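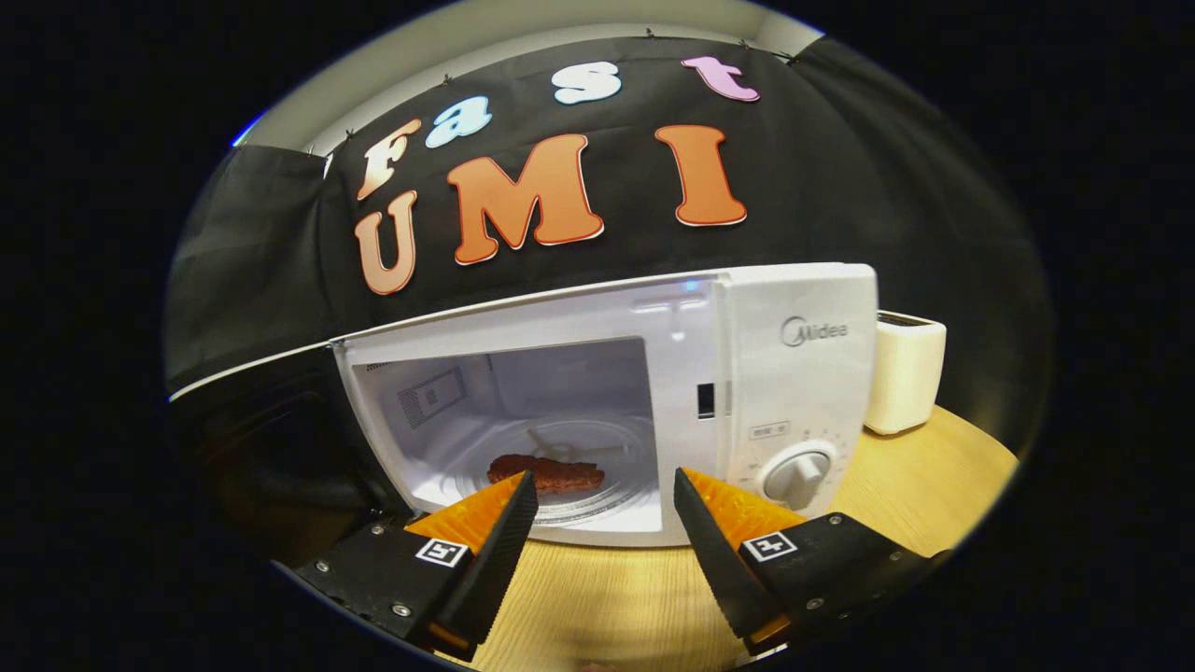

肉を電子レンジで直接ターンテーブルにのせて温めるのはあり?

投稿者:Anjana Mollah

共同で使っている作業部屋に、ダイヤル式の白い電子レンジ(Midea)とトースターがあります。昼になると、肉を皿にのせず、ガラスのターンテーブルにじかに置いて温める人がいます。本人いわく「ガラスなんだから皿と同じ。洗い物が減る」とのこと。

理屈としてはわかるのですが、どうも信用できません。前の人が何を置いたかわからないし、脂が皿の縁から下に回ったら誰が拭くのでしょう。それと、ネットで見かける「ダイヤルを2分に合わせれば肉は何でもちょうどよく温まる」という話も怪しいと思っています。厚みも量も違うのに同じ時間でいいわけがないですよね。

もう一点。Sornisという庫内用の敷きシートを595円で見つけました。「においも脂もゼロ」と書いてあります。使ったことのある方、本当のところを教えてください。宣伝文句の貼り付けは結構です。

投稿者:Krystyna Stępień

ターンテーブルに直接のせること自体は、食品用の耐熱ガラスで、きれいに洗ってあるなら、すぐ危ないという話ではないと思います。ただし「皿と同じ」と言うなら、皿と同じように毎回外して洗うべきです。その人、洗っていますか? 私の経験では、洗い物が減ると言う人はだいたい洗っていません。

時間のほうは、あなたの疑いが正しいです。ダイヤル式は短い時間の目盛りが大ざっぱなので、合わせたつもりの位置からけっこうずれます。やり方としては、

・深さのある耐熱皿に肉を置き、ふんわり蓋をする
・弱めの出力で短く温め、一度裏返す
・中心に触れるか、温度計を刺して確かめる
・足りなければ少しずつ足す

くらいで十分です。ターンテーブルの端のほうに寄せると温まり方が変わる、という説もありますが、機種によるとしか言えません。自分のレンジで試さずに断言する人の話は話半分で。

敷きシートは、Sornisではなく別の店の似たものを使いました。脂は受けます。においは残ります。「ゼロ」は言いすぎです。あと、シートの下に脂が入り込むと余計に面倒でした。595円出すなら、蓋つきの耐熱皿を買い足すほうに回します。

掃除は、濡らして絞った布巾を庫内に入れて短く温め、少し冷ましてから内側を拭くのが私には楽でした。側面の細かい穴のあいた部分は、こすりすぎないように。洗剤を直接吹きかけるのもやめたほうがいいです。重曹だの酢だのは好みの問題で、劇的に違うという証拠を私は見たことがありません。

置き場所も気になります。レンジの隣にトースターがあるそうですが、説明書どおりの隙間は取れていますか。木の机にじか置きで、後ろに布が下がっているような部屋なら、なおさら確認を。うちの部屋でも「今まで何もなかったから大丈夫」と言われましたが、大丈夫の根拠にはなりません。

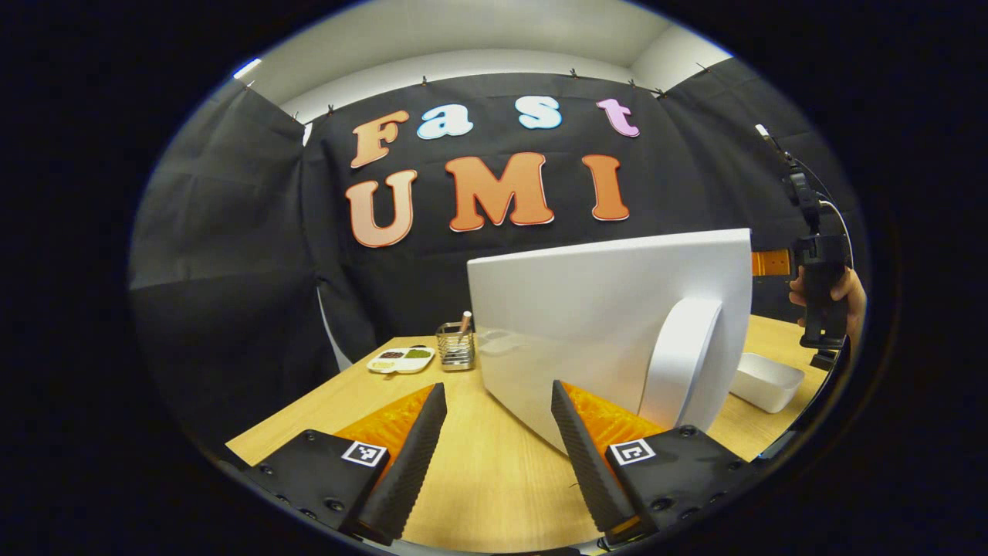 黒い布の前の木の机。モニターとペン立ても同じ部屋に。

投稿者:Flerkus

自分はずっと直置きですけど、腹を壊したことないです。気にしすぎでは? キッチンペーパー敷けば終わり。

シートはKisivixのを873円で買って、ひと月くらいで捨てました。端が反って回転のときに引っかかる。レビューは97件あってほとんど満点でしたが、あれは何だったのか。

投稿者:Anjana Mollah(追記)

お二人ともありがとうございます。Flerkusさんの「腹を壊したことがない」は、すみませんが参考にしません。シートは見送ります。耐熱皿を一枚部屋に置いて、直置きはやめてもらうよう言ってみます。隙間の件は説明書が見当たらないので、メーカーのサイトで型番から探すつもりです。レンジの小さいラベルの字、読めるといいのですが。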